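Section 4: Levelling and Fixing the Worktable
Kilard Modular Worktable, Bassey leg set
Revised February 2, 2023

Read this section through once before you start. The table can be levelled by one person, but it takes two to lift it, and you should not try to drag a loaded table over any kind of floor.

4.1 Before you begin

You will need:
17 mm open-end spanner (supplied)
5 mm hex key (supplied)
Spirit level, 600 mm or longer
Torch
Pencil and masking tape
Thin cardboard or a spare floor tile to protect the floor

Check that the transit blocks have been taken off the underside of the top. They are bright yellow and there is one at each corner. If you assembled the frame with the blocks still in place, go back to step 3.6 and remove them now.

Caution: Do not put your hands under a foot while the table is raised. Use the lifting points on the long rails.

4.2 Choosing the position

Allow at least 500 mm clear on any side where people will walk or stand. If the table is going against a wall, leave a gap of 36 mm for the cable tray, even if you don't plan to fit the tray straight away. It can't be fitted later without moving the table out again.

Mark the position of the outer corners on the floor with masking tape. Measure both diagonals between the tape marks. If they differ, adjust the tape before you bring the table in.

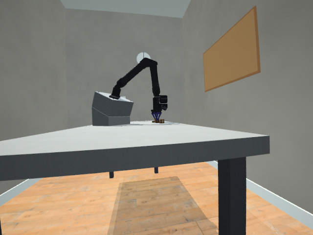
Floor type decides which feet you use. Concrete and tile take the standard steel foot from bag C. Vinyl takes the wide foot, sold separately as the Plondance pad. On wood planks, such as the orange-brown floor under the long table shown, use the wide foot as well, and try to keep each foot in the middle of a plank so that it does not straddle a join. A carpeted floor needs the spike adaptor, and the table will have to be levelled again after the first week.

4.3 Fitting the feet

1. With a helper, lift one end of the table and rest it on a trestle rated for the load.
2. Thread the lock nut all the way up the stem of the foot.
3. Screw the foot into the bottom of the leg by hand until 3 turns of thread remain visible.
4. Repeat for the other leg at that end.
5. Lower the end gently onto the cardboard or tile.
6. Do the same at the other end, then take out the cardboard.

Note: If a foot binds before it is most of the way in, back it out and look for powder coating in the thread. Run the foot in and out a few times to clear it. Do not use the spanner to force it.

4.4 Levelling

1. Clear everything off the top.
2. Lay the level along the back edge, close to the wall side. Turn the foot at the low end anticlockwise, seen from above, until the bubble is centred.
3. Move the level to the front edge and do the same.
4. Lay the level across the top at each end. Adjust only the front feet at this stage.
5. Press down on each corner in turn. If the table rocks, lower the foot that lifts until it just takes weight.
6. Repeat steps 2 to 5. Most tables need two passes.
7. Hold each foot still with one hand and tighten its lock nut up against the leg with the spanner.

The maximum foot extension is marked by a groove on the stem. If you can see the groove, the floor is too uneven for the feet alone. Use packing plates under the low corner and start again from step 2.

4.5 Fixing to the wall or floor

Fixing is optional for tables that carry hand tools and light work. It is required if you are fitting the Zikix overhead rail, or a vice heavier than the limit given in Section 7.

1. Slide the bracket into the slot in the rear rail and tighten the hex screw finger tight.
2. Mark the hole through the bracket.
3. Move the bracket aside, drill, and insert a plug suited to the wall material.
4. Return the bracket, drive the screw, then tighten the hex screw fully.
5. Check the level once more. Tightening the brackets can pull the back edge up or down slightly.

Caution: Check for pipes and wiring before drilling. Plasterboard fixings alone will not hold the bracket; you must screw into a stud.

4.6 After one month

Tables installed in January in an unheated building should be checked again when the weather warms up. Tighten all lock nuts and brackets and repeat 4.4 if the bubble has moved.

4.7 Spare parts

Replacement feet are sold in sets of four under part number 1287. Lock nuts come with the set. For packing plates or the spike adaptor, contact Nnamdi Ogbonna at the parts desk and have the serial number from the rear rail ready.

Continue to Section 5, Fitting Drawers and Shelves.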